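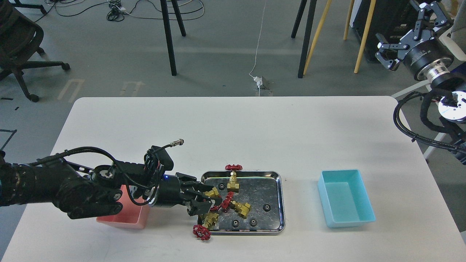
Grasp planner keeps picking the valve body over the handwheel

Forum: Manipulation > Planning and Perception

torquewrench_tess
So I've been moving our sorting cell over to Skorna for the grasp planning, and I'm stuck on something dumb. Brass gate valves with red handwheels, little black gear parts mixed in, all in a shallow steel tray. I want it to go for the handwheel whenever it can see one. It goes for the brass body pretty much every time -- see the pic, left arm.

Depth comes in through Flomaler, default filter settings. I logged 152 grasp proposals on Thursday and only 6 of them were on a wheel. Has anybody gotten it to weight by part region and not just by antipodal score?

pinhole_pete
What does your point cloud look like on the wheels? Spoked stuff is mostly air. The default filter eats thin geometry and what's left is a blob with holes in it, so of course the planner likes the nice fat hex body better. Drop the neighbor threshold to 3 and look again.

torquewrench_tess
Tried 10 and 6, haven't gone that low. Won't I get a ton of garbage off the tray though? The bottom is shiny and all scratched up and I already get ghost points under it.

pinhole_pete
You will, yeah. Crop everything below the tray plane first, then filter. Order matters in that config and the docs have it backwards (or they did in February, maybe it's fixed).

slowloop
Gonna disagree with the whole premise here. Why do you want the wheel? It turns. You grab a wheel off center, the body swings, and now your in-hand pose is junk by the time you get to the bin. The body is the better grasp and your planner is telling you so. I'd leave it alone and fix whatever is downstream that made you want the wheel.

torquewrench_tess
Downstream is the reason, ha. I need the body clear so the other arm can take it at the handoff. With the left gripper wrapped around the brass there isn't much left for the right one to hold. But ok, the swinging is a fair point, I hadn't thought about the stem turning.

slowloop
Then have the second arm take the wheel? Same handoff, roles flipped. It only has to hang on for a second or two.

kpodo_convert
We did it slowloop's way and I didn't love it. The valve came in rotated some random amount every time and the second arm had to replan on the spot, which took about 10 seconds with Skorna on our machine. We ended up in Kpodo, where you can paint a region on the mesh and give it a cost. Painted the body expensive, wheel hub cheap (hub, not rim!!) and it behaved. Setup is a pain, you need a decent mesh of each part.

pinhole_pete
Skorna can do that too, it's just buried. Look for the contact mask option in the object file. Needs a per-vertex label.

kpodo_convert
Huh. Well, there goes my weekend from last spring.

torquewrench_tess
Ok, went and tried a few things. Crop first then filter at 3 helped a lot, the spokes show up now and the gears don't melt into the tray anymore. Still mostly picks bodies though. Contact mask is next, I've got a mesh from Stumano but it's one solid lump with no labels, so I get to paint vertices tonight -- yay.

slowloop
Still say body grasp. Lock the wrist yaw at the handoff and have arm two come in from the wheel side with a fixed approach, no replanning at all.

torquewrench_tess
I'll run both and post the logs. If the mask file loads without crashing I'll put it up here too, somebody else must be sorting valves.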